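Progress report to the Tudose fund, second period. The date of this report is January 24, 2024.

## Work since July

The Brollham repair scheme takes in worn waterproof jackets and overtrousers, mends them and passes them to walking groups who can't afford new kit. Your grant pays for the sewing room and for reproofing supplies. We repaired 58 garments in this period, most of them shell jackets with failed seam tape or broken front zips.
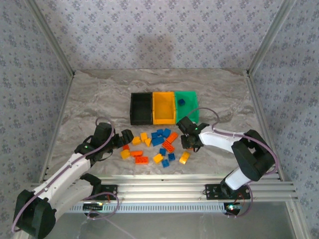 Zips took longer than planned. The replacements we ordered first were too light for the storm flap on the older Flilosier jackets and had to go back. We now buy a heavier two-way zip, and the work has picked up again.

Reproofing is on schedule. Each jacket is washed, treated and left to hang overnight before the shower test. We had nine failures, all at the shoulders where rucksack straps had rubbed the face fabric thin. Those jackets will be patched or cut up for parts.

## Spares and sorting

Good parts from garments past mending are kept for reuse. Drawcords and hood toggles used to go into one box with everything else, and finding a matching pair could hold up a job. They are now kept by type. Press studs are still a problem – caps and sockets from different makers look alike and won't close together. A stud shows its type from underneath, so we lay them face down to match them. Rocío Carretero has written a short guide to this for new menders.

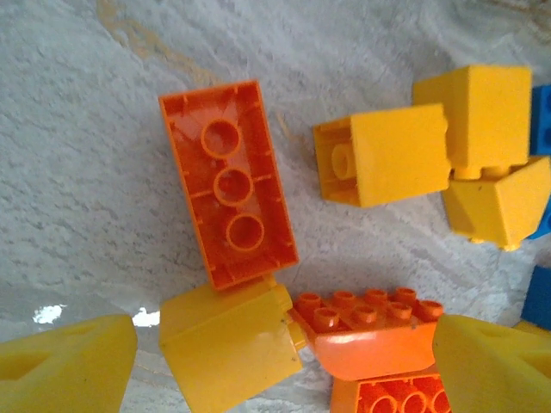 ## Spending

We have spent over £2000 of the grant, mainly on zips, seam tape and the second-hand Vanidia walking-foot machine. There is no overspend to report. The carriage on the returned zips was refunded in full.

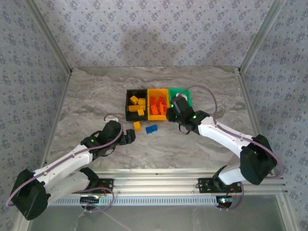 **Ilir Gashi**
Project Manager, Brollham repair scheme

For the next period we plan two evening sessions on seam taping, and a first trial of mending gaiters. We would also like to move a small part of the training budget into thread and needles. Please let me know if that needs a formal request.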